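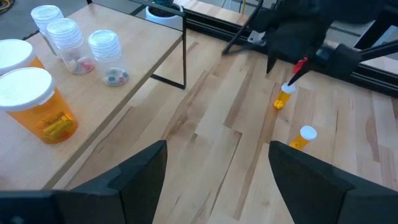

Marcela Baláž objected to the raised shelf when she read our draft: anything stored above the bench, she wrote, gets put back in the wrong spot by the second week. Her comment was kept in the file and shaped the layout trial set out below.

2.3 Layout trial, Hunport bench

The aim was to test whether storing medication containers on two levels shortens the time taken to find a named item. The upper level is a light-wood shelf on a thin black metal frame. The lower level is the bench top itself. Clear jars and the larger orange bottles were assigned to the shelf, and small orange bottles to the bench. All caps are white, so cap colour was of no use as a cue – the contents had to be judged through the plastic.

Each participant completed 20 retrievals per layout. The full set came to 264 timed retrievals after exclusions. Seven were discarded where the stopwatch had been started late.

Sorting by body colour was quick. Errors were concentrated among the clear jars, which share the same style of ridged cap, two of them holding mixed pills. Teófilo Villanueva proposed labels on the front face, at a height readable from a seated position. Labelling was outside the scope of this stage and is deferred to section 2.4.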